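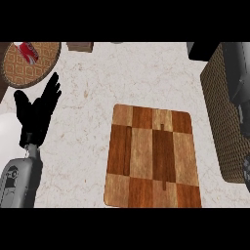 Perer Town supporters' board > Match talk > Cup semi-final, moving the kick-off

northbank_hd
4/16/19
Club have confirmed the semi against Gelia Rovers is now a 12.30 start at their place. It was down as a 3 o'clock when tickets went on sale. 137 of us had already booked on the supporters' coaches and the coaches now leave at quarter to eight. Anyone who can't make the new time has until Friday to ask for their money back.
Hanneke Declercq

oldstand
Poor. I work Friday nights and don't get in until six. I'd have been fine for a 3 o'clock.

Choo_DY
It's the police who asked for it, according to the local paper. Clirnemia have a league game across town at half four and they didn't want both lots of fans in the station together. Fair enough if you ask me.

oldstand
They knew about the Clirnemia game in November when the fixtures were sorted. Should have been settled before tickets were sold.

geumok
They didn't know in November that we'd be in a semi-final. We'd only just scraped past the second round.

oldstand
No, but they knew when the draw was made.

geumok
True. I'll give you that one.

wi_bo
Will there be any seats on the coaches if people drop out? I didn't bother booking as I was going to drive, but the car has failed its MOT.

northbank_hd
Four have pulled out so far, so yes. Message me your name and where you want picking up.

wi_bo
Done, thanks. Bo-ram Wi, from the bus station please.

Choo_DY
More worried about the team. Song is suspended after that second yellow on Saturday and we've got no other left back. I'd go three at the back and push Ok further forward.

geumok
Three at the back away from home against Gelia? They put four past us in the league doing exactly what you'd expect, balls in behind all afternoon. Keep the four and put the young lad in.

Choo_DY
The young lad has played 38 minutes of senior football.

geumok
And he didn't put a foot wrong in them. Better him than changing the whole shape for one match.

oldstand
Agree with geumok. Keep it tight for 90 and see what happens – they haven't kept a clean sheet at home since Christmas.

Choo_DY
We haven't scored away since February, so something has to give.

lower_tier
How many tickets did we get in the end? Heard 500, then heard 200.

northbank_hd
We were given 500 and had sold 186 by last night. The rest are on sale at the club shop until Thursday, then they go back. No away tickets on the gate.

lower_tier
Ta. Will get down there tomorrow dinner time.

oldstand
Managed to swap my shift. Put me back on the coach please Hanneke, same seat if it's not gone.

northbank_hd
You're back on. Can't promise the seat.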